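Wumum: a little collection of hymn first lines

Last tidied 7 Aug 2026

Hello, and thanks for stopping by. I sing in the back row at Amwood parish church, and for years I've been copying the first lines of hymns out of old hymn books, parish leaflets and the odd service sheet left in a pew. Wumum is what that heap of notebooks became once I typed it up (my eyes will never forgive me). It's a plain table you can open in any spreadsheet, and you're welcome to it.

What's in it

There are 300 rows, one for each hymn. The columns are:

first_line: the opening words, spelt as the book spells them
tune: the tune name, if one is printed
metre: written like 8.7.8.7, or left blank
season: Advent, Lent, Easter and so on, or "any"
source: a short code for the book or leaflet

The text came from 11 sources, all listed in sources.txt. Only first lines are included. Please don't write asking for whole verses, I haven't typed them and quite a few are still in copyright!

How I chose the seasons

Mostly I went by the section heading in the book. Where a hymn turned up under two headings I took the one from the older book, so you'll find a few Marian hymns down as "any" when your own parish would sing them in May. I do go back and forth on this, and if I were starting again I'd probably let a row have two seasons and put up with the mess.

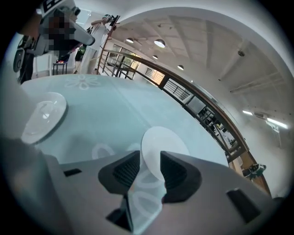
Selvanayagam wrote in to say that the Lent rows lean far too heavily on Passion hymns, and that anybody planning music for the early weeks would be left with very little to pick from. Fair point, and I've added 5 quieter ones from the Plekov leaflets as a start. More would be lovely if you have them.

Things to watch out for

The Plekov leaflets are translations, and the same hymn can appear with two quite different openings. I've kept both as separate rows. Old spellings stay as they are (so "shew" and "show" both crop up, do search for each). Tune names are a muddle too, with the same tune going by one name in one book and another in the next, and I haven't tried to match them up.

Nearly everything is from Catholic and Anglican books, simply what I had on the shelf.

Changes in July

Fixed the metre on the Corpus Christi rows. Took out a doubled Advent hymn. Renamed "notes" to "source" after muddling myself with it once too often.

Using it

Use it for whatever you like: choir lists, quizzes, a school project. A mention of Wumum is kind but not needed. Corrections are best sent as the row number and the line as your book has it, plus the title of the book.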